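3.2 Repair and reuse at the Wivarmont workshop

The second site was a community repair workshop in Wivarmont, open two evenings a week and run by a small paid staff. We chose it because its records went back further than those of the other sites and because the staff were willing to let us copy the intake cards. Each card lists the item, its age as reported by the owner, the fault, and the outcome. We coded 300 cards in total. Cards with no outcome written on them were left out of the counts but kept for the reading of the comments field, where people often wrote more than they were asked to.

Desktop computers made up a larger share of intake than we had expected from the work at Jadberg, where kitchen appliances and lamps came first. Owners at Wivarmont tended to bring in machines that had been stored for a while -- in a closet, a garage, or a relative's house -- and the stated fault was often simply that the computer was "old" or "slow." Alcides Rocha, who coded the first batch, treated these as non-faults. Jamie Bloxham treated them as faults, on the grounds that the owner saw them that way. We settled on a separate code, "performance complaint," and recoded the first batch. 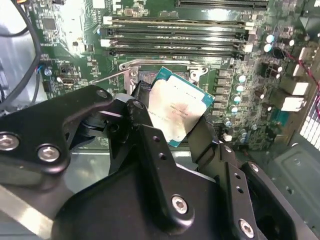 The performance complaints are of interest because they rarely ended in disposal. When an owner was told that the machine could be kept in use, most agreed to a second visit, and over 12 of them later came back with a different item. The interviews support this. One owner said that she had stopped thinking of the computer as a closed box and had begun to ask the same questions about her washing machine. Another had paid for a new laptop before the first visit and gave it to his daughter. We do not claim that either case is typical. Both owners lived close to the workshop, and distance was the factor that came up most often when people explained why they had not returned.
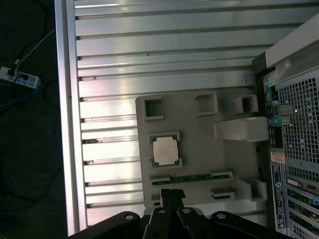 Figure 4. Ribbed metal surface with a light-gray plastic tray resting on it.

Storage and sorting took up more staff time than repair in the weeks we logged. Donated parts arrived mixed together, and the workshop had no fixed rule for what to keep. Assunção (Section 3.1) had solved this with labeled shelves and a limit on how long a part could stay. Wivarmont relied on the memory of whoever was working that evening. Small parts were the main problem, and staff spoke well of anything that gave a part a set place. A molded tray with square sockets along one edge, like the one in Figure 4, is easier to check at a glance than a drawer. The Trikus inventory sheet, which all of the sites had been offered, was filled in at Wivarmont only through October and then dropped.

We return to the question of staff memory in Section 5. For the present purpose it is enough to note that the outcome codes do not depend on it, as the cards were filled in on the evening of the visit -- with the exception of two, which were dated a week late and are marked in the appendix.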